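Flidberg and the Long Road From Script to Subtitle

When the second season of Flidberg arrives in August, viewers will be able to hear it in eight languages. That is a big change for a series that almost went out in one. The mystery drama, set in a ferry town where a passenger boat comes home a day before it left, was written in Dutch, partly rewritten in English and then opened up again when the cast turned out to speak more languages between them than the script had room for.

Karlijn Postma, who created the show, says the first drafts treated language as a problem to be avoided. Every character spoke the same way, and strangers from four countries understood each other perfectly across a dinner table.

"It read well and it was dead," she says. "People who can't understand each other behave differently. They stand closer. They repeat themselves. They get angry over nothing. I had written all of that out of the show."

The fix took most of a year. Postma kept the story and rebuilt the dialogue scene by scene, handing lines back to the actors to be worked out in their own languages. Nafula Mosoti, who plays the ship's doctor, moves between Swahili and English, often inside one sentence. Shota Arai, as the engineer Kudo, speaks almost nothing but Japanese for the first two episodes and is answered by people who are guessing.

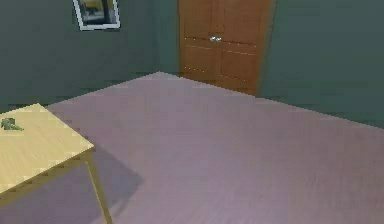
A room with a wooden door in the far wall.

Arai says he got used to it quickly. He had been warned that his scene partners wouldn't know what he was saying, and he assumed they would at least learn their cues.

"Some did and some didn't," he says. "Nafula refused to read the translation of my lines. She wanted to find out when the audience did. So in episode two, when I tell her about the boat, she is really waiting for me to stop talking."

Mosoti confirms this, and adds that she read the translation for season two because the plot had become too hard to follow otherwise.

The new season picks up where the first left off, with the passengers split between the town and the boat. It has eight episodes, the same as before. The shoot ran for 94 days, 24 of them on the water, and the boat scenes were done first so the weather couldn't hold up the end of the schedule. Director Tatsuya Iwasaki, who handled half of season one, takes on all of season two.

Iwasaki's main request was that the interiors be planned before anyone built them. In season one, the doctor's house had gone up with a hallway too narrow for the camera, and three scenes were moved to the kitchen as a result. Sharp viewers noticed that the doctor seemed to receive all her patients next to the stove. This time each set was blocked out in advance, and the actors' moves were settled with tape on a rehearsal floor.

"I'm slow," Iwasaki says. "I like to know where the door is." 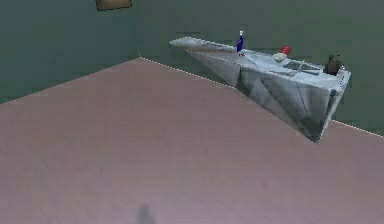 TV & STREAMING DESK

Subtitles were a separate argument. The distributor, Caltodus, wanted every line translated on screen. Postma wanted some lines left alone, so that viewers would be as lost as the characters. They settled on a rule: if the person being spoken to understands, the viewer gets a subtitle. If not, the viewer gets nothing, except where the plot would fall apart.

Katsuhiko Hosoda ran the subtitle team and had to apply that rule to every scene. The hard cases were the group scenes, where one listener understands and another does not.

"We went by whoever the camera was on," Hosoda says. "Then they would recut the scene and the camera would be on someone else, and we'd start over."

The dubbed versions lose a good deal of this. In the English dub, most of the cast speaks English, and Kudo's silence from the other characters can look like rudeness. Hosoda recommends the original audio with subtitles on. The setting is under the audio menu, where it is listed as "Original (multiple)," and it has to be picked again for each season.

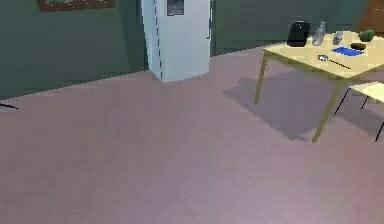 For season two, the dubbing studio, Gumerlow, asked to leave Kudo's lines in Japanese in all versions, and Postma agreed. The doctor's Swahili also stays. The ferry captain, who spoke Dutch in season one, is dubbed as before.

Postma has an outline for a third season and has not been told whether it will be made. She is writing it anyway, and says one of the new characters is deaf, so the subtitle rule will have to be changed again. Arai has started taking Dutch lessons. He says his character has not.

Season one of Flidberg is streaming now.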